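Home > Hardware > Arms and hands > Cabling

Hand drops out when the wrist rolls, two-arm Ahn with Kovuvora hands

tapedown_cable
I look after a two-arm Ahn that works at the side of a bed, putting soft toys in a basket. One hand loses communication for a second or so and then comes back. The controller logs it as fault 161. It only happens when the wrist is rolled toward the end of its travel and the fingers are closed on something. The other hand, on the same firmware, has never logged the fault.
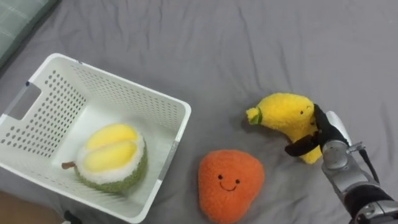
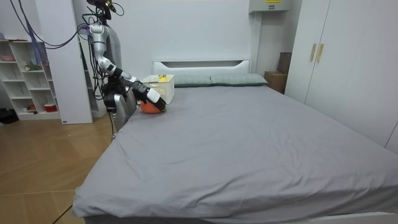
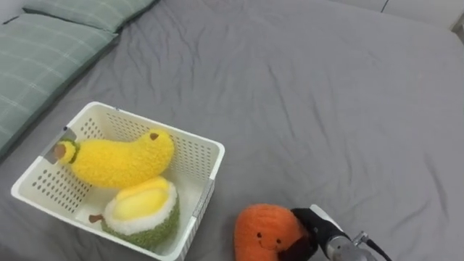 The white basket on the gray sheet, with the arm working beside it.

The hand has 3,013 grasps on it. It ran clean until grasp 862, when we moved the bed closer and I re-routed the thin black cable at the wrist so it would stay off the sheet. I pulled most of the loop out and put a tie on the forearm. The fault didn't show up that same day, so I'm not sure the two are connected.

Done so far: reseated the connector at the wrist, swapped the hand power supply, updated the controller. No change. If I hold the wrist still and open and close the fingers by hand from the Skekelow panel, I can't get the fault at all.

Do I replace the cable or the hand? The Kovuvora manual says to inspect the cable at 4,000 grasps and I'm not there yet.

oldbackplane
Don't order a hand. It works with the wrist still, and it started after you took the slack out. Look at the cable first.

Do it in this order:

Power down the hand and the arm. Cut the tie on the forearm. Unplug the cable at the wrist and look at the pins with a light. A bent or pushed-back pin can look fine from the side, so look straight in. Run your fingers down the first few inches of the jacket and feel for a flat or soft spot. That's usually where the conductors have started to go.

Plug it back in and leave it hanging loose with no tie. Power up, set the arm to low speed, and roll the wrist by itself from one end to the other. Watch the cable and see where it goes tight. Keep your own hands away from it while it moves. Then close the fingers on a toy and roll it again.

If the fault is gone with the cable loose, you still want a new cable, but you know why the old one failed. When you fit it, roll the wrist to whichever end pulls the most, and tie the cable down in that position. Leave enough loop that it still hangs a little at that end. Use a soft hook-and-loop strap at the forearm, loose enough that the cable can slide under it. A hard zip tie makes it bend in the same place on every roll.

In your first picture the cable curves along the outside of the arm, and that is a good side to have it on. I'd keep it there.

The 4,000 in the manual assumes the factory routing. Once you change the routing, check it every week or so until you trust it.

mittens_22
Could be static from the fleece? We had a lot of that over the winter. Try a dryer sheet on the bedding.

Also clean the fingers while you're in there. Plush sheds and the fuzz gets in the joints. I use tweezers and a dry brush, no compressed air, it just pushes it farther in.

tapedown_cable
Flat spot on the jacket, right where my tie was. With the cable loose I rolled the wrist end to end with the hand closed on a toy and got no 161. Replacement cable is on order from Futetti. Until then I've capped the wrist roll on that side in the Skekelow panel, and it can still reach the basket.

Brushed out the fingers too. There was some fuzz at the base of the thumb. I left the bedding alone.

oldbackplane
Good. Write the roll limit on a piece of tape and stick it to the controller, so it gets taken off again when the new cable goes in.

Last updated 4 May 2020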